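Notes for talk, 2/4/26
Running a coffee corner at work without losing your mind
Slot is short. Skip the stuff in brackets if late.

OPENING
Say hi, thank Azucena Cuevas for the invite. Ask who here has cleaned a milk jug that wasnt theirs. Wait for hands.
Then straight in. Office coffee = the cheapest perk you have and the one people complain about most.

WHERE WE STARTED
Brillon office, second floor. One jar of instant, one kettle, a tip box with buttons in it.
47 people sharing. Everyone had opinions, no one had a sponge.
First year with proper beans: 3706 cups. (Timo kept the tally sheet on the fridge. He still has it, ask him.)
Pause here, let the number land.

MONEY
Flat monthly fee beat pay-per-cup. Tried both. Pay-per-cup meant coins, coins meant arguments.
Guests drink free. Always. Don't make a visitor look for change.
Beans: we buy from Juta, medium roast. Tried a dark one from Iordache in December, half the floor hated it. Went back.
Order before the last bag is open. Sounds dumb, we missed it three times.

CLEANING
Biggest section, slow down.
Rota by desk, not by name. People move, desks dont.
Wipe the spout after every cup, not at the end of the day. Dried milk is teh enemy.
Drip tray out at lunch and again before lock up.
Descale when the water starts running slow. Write the date on tape, stick it on the side.
(Story: the Burnusska visit, tray overflowed onto the handouts. Keep it under a minute.)

QUEUES
Worst time is right after the morning meeting. We moved ours by 60 minutes on one floor and left the other alone, line went away on the first one.
Put cups on the left, sugar well away on another table. Stirring is what blocks people.
Sign on the wall: short. Long signs get ignored, ours had a paragraph about grounds in the sink and guess what was in the sink.

TEA PEOPLE
Don't forget them. Separate kettle, own shelf. Timo Meinecke will bring this up if I don't.

QUESTIONS I'll get
Pods? No, too much trash, and the price per cup.
Decaf? Yes, small bag, label it BIG.
Who pays for repairs? Comes out of the monthly fee.

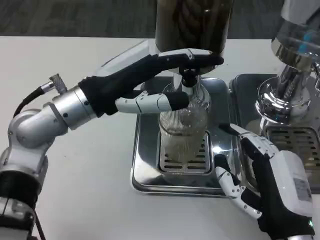
Hand on top of the dispenser, by the lever.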